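FOR IMMEDIATE RELEASE

Ovska Opens the Door on Household Packing, One Gift Box at a Time

Visitors watched hand-held grippers take on bubble wrap, fabric and a red box at the company's spring open day

FURKULDEN, March 14, 2022 – Ovska, which builds training data for household robots, held its first open day this month in a Furkulden living room. Guests who came for gleaming steel arms and flashing lights were shown to a dining table with a checked cloth on it and offered coffee.

The open day was built around Clollance, the company's program for teaching machines to pack and unpack the things people keep at home. Clollance began in January with a short list of chores and an optimistic schedule. The list has since grown. The schedule has been described internally as "a living document."

In Clollance sessions, people do the chores themselves, holding a gripper in place of their own fingers. Each gripper carries a camera, and the recordings are used to teach a robot what a job looks like from the point of view of the hand that is doing it. The method asks a lot of the people and, for the time being, very little of the robot.

Visitors saw it done at close range. The task of the day was the gift box: a rigid red box, a length of bubble wrap, and a number of soft items of the kind that never fold the same way twice. Ovska chose it from a longer menu after staff agreed that everyone in the building had, at some point, lost an argument with bubble wrap.
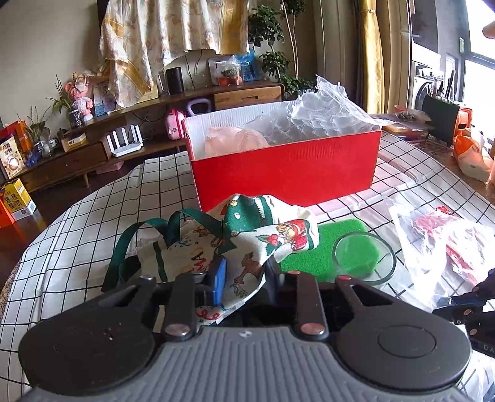 The company's view is that packing is badly underrated as a skill. A person putting a present in a box makes dozens of small decisions without noticing any of them: where to pinch, how hard, when to let go, whether the lid is ever going to close. A pair of gripper jaws makes none of those decisions on its own, and guests who had watched for a few minutes began to make them out loud on its behalf. Ovska thanks them for their input.

"Cloth is the part that humbles you," the company said in a statement. "A box has the decency to stay the shape it was when you last looked at it. A cloth bag has plans of its own. We have people on staff with advanced degrees who now speak of drawstrings with real respect."

The program has a target of 1000 recorded packing sessions before its first phase closes. As of the open day it had completed 133. Ovska considers this a solid start and would like to point out that the early ones took longest, partly on account of a disagreement over what counts as "packed." The current definition runs to a page and a half and is available on request, though so far the requests have been few.

Why a living room?

Ovska has a perfectly good lab. It has level benches, even lighting and a floor that can be mopped. The trouble is that customers don't live there. Homes have houseplants, curtains, mugs that somebody means to take back to the kitchen, and daylight that comes in from whichever side it likes. A robot trained only at a tidy bench can be thrown badly by a patterned tablecloth, and the company would prefer to find that out early.

For that reason the Clollance protocol asks session crews to leave rooms largely as they are. Things on the table that have no part in the task may stay on the table. Crews are asked not to straighten up between takes, an instruction that has met with less resistance than any other in the handbook.
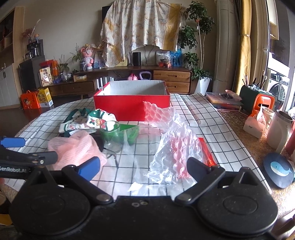
Gift-box work under way at the Ovska open day, with the red box and bubble wrap on the table and a second gripper at left.

Guests were also given a turn. After a short briefing, those who wished to could pick up a gripper and try moving an item from the table to the box. Opinions varied. Several visitors said it was easier than it looked, and several others said the same thing in a different tone of voice. One younger guest got the hang of it right away and had to be asked, twice, to let the adults try.

Questions from the floor covered the expected ground. Asked when a robot will be able to wrap a birthday present, Ovska replied that it does not give dates. Asked whether it will be able to find the end of the tape, the company said it was not prepared to speculate – some problems are for the next generation.

Partnership with Gautam

The open day also marked the start of joint work with Gautam, which will sort and label the Clollance recordings. Gautam's team marks each moment when something is gripped, moved or let go, along with the moments when something was meant to be let go and wasn't. To date the team has labeled 2176 such moments. It has asked that future sessions include less bubble wrap. Ovska has noted the request.

Under the agreement, labeled recordings will be shared between the two companies for use in their own research. Neither firm plans to sell a packing robot at this time, and readers who have been putting off a move in the hope of one are advised to call their friends.

Next visits

Further open days are planned at the Furkulden site. Places are limited by the size of the room and the number of chairs. Schools, care providers and members of the press may apply in writing to the Ovska visits desk. Guests are welcome to bring an awkward household object of their own for the crew to attempt, provided it is clean, unbreakable and not alive.

About Ovska

Ovska records everyday household work and prepares it for use in robot training. The company is based in Furkulden. Clollance is its program for packing, unpacking and putting away.

Media contact: Ovska Press Office, Furkulden

###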